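Ein Lob der Tischdecke 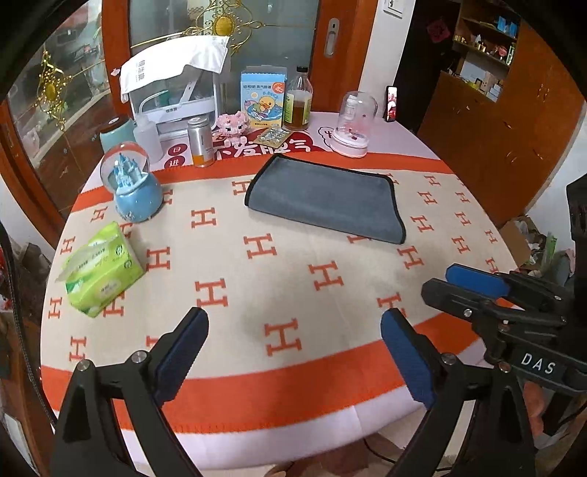
Foto: Redaktion Staneo

Ich bin in einem Haushalt groß geworden, in dem der Tisch nie nackt war. Unter der Woche lag eine Decke darauf, die etwas aushielt, am Sonntag kam die gute darüber, und wenn Besuch erwartet wurde, gab es eine dritte, die vorher auf links gebügelt werden musste und die ich als Kind ein wenig gefürchtet habe, weil man auf ihr so vorsichtig essen musste. Damals fand ich das alles furchtbar umständlich. Heute merke ich, dass ich in fremden Wohnungen zuerst auf den Tisch schaue, und wenn dort ein Tuch liegt, fühle ich mich gleich ein bisschen willkommener.

Nun weiß ich natürlich, dass die Tischdecke keinen guten Stand mehr hat. In den Einrichtungsläden stehen die Tische blank da, geölt und gewachst und mit einem einsamen Zweig in der Vase, und wer 400 Euro oder mehr für eine Platte ausgegeben hat, möchte sie verständlicherweise auch sehen. Eine Freundin hat mir erklärt, eine Decke sei wie ein Schonbezug auf dem Sofa, man lebe damit immer für später. Darüber habe ich lange nachgedacht, denn ganz falsch ist es ja nicht. Meine Großmutter hatte Decken im Schrank, die so geschont wurden, dass sie nach ihrem Tod noch die Falten vom ersten Zusammenlegen trugen. Das hat mich damals sehr traurig gemacht.

Aber gerade deshalb möchte ich für die andere Sorte werben, für die Decke, die benutzt wird. Sie darf ein lautes Muster haben, sie darf Buchstaben tragen oder Kirschen oder Segelboote, sie muss zu keinem Sofa passen. Ich habe eine aus einem kleinen Laden in Gorkstead, den es inzwischen nicht mehr gibt, und sie ist nach menschlichem Ermessen hässlich: braune Hähne auf senfgelbem Grund. Ich liebe sie sehr. An einer Ecke hat sie einen Rotweinfleck, der von einem Geburtstag stammt, und wenn ich ihn sehe, höre ich wieder, wie wir gelacht haben, während alle gleichzeitig nach dem Salz griffen — der Fleck ist trotzdem geblieben, das Salz hat überhaupt nichts genützt.

Was ich an einer Decke außerdem schätze, ist das Geräusch, oder vielmehr, dass es fehlt. Stellen Sie einmal am frühen Morgen eine Tasse auf eine blanke Holzplatte, wenn im Nebenzimmer noch jemand schläft, und dann dasselbe auf Stoff, am besten mit einer weichen Unterlage darunter. Wer zwei Decken übereinanderlegt, wie man das früher oft gemacht hat, der hat es noch leiser, und es sieht hübsch aus, wenn die untere ein Stück hervorschaut.

Und die Arbeit? Ja, die Arbeit gibt es, das will ich nicht kleinreden. Eine Decke will gewaschen werden, und das Bügeln habe ich vor Jahren aufgegeben. Ich hänge sie feucht auf, ziehe sie mit beiden Händen glatt und lasse den Rest dem Tisch über. Eine Knickfalte in der Mitte hat noch keinem Gast den Appetit verdorben, jedenfalls keinem, den ich wieder eingeladen habe. Auch müssen keine silbernen Leuchter darauf stehen. Bei uns liegen meistens die Post, eine Brille und irgendein Putztuch herum, und wenn gegessen wird, schiebt man alles zur Seite.

Am Mittwoch habe ich im Schrank eine Decke wiedergefunden, die ich ganz vergessen hatte, blau kariert und an einem Rand ausgefranst. Ich wollte sie erst zu Putzlappen zerschneiden und hatte die Schere schon in der Hand. Jetzt liegt sie in der Küche, ein wenig zu kurz auf der Fensterseite, und ich habe schon Kaffee darauf verschüttet.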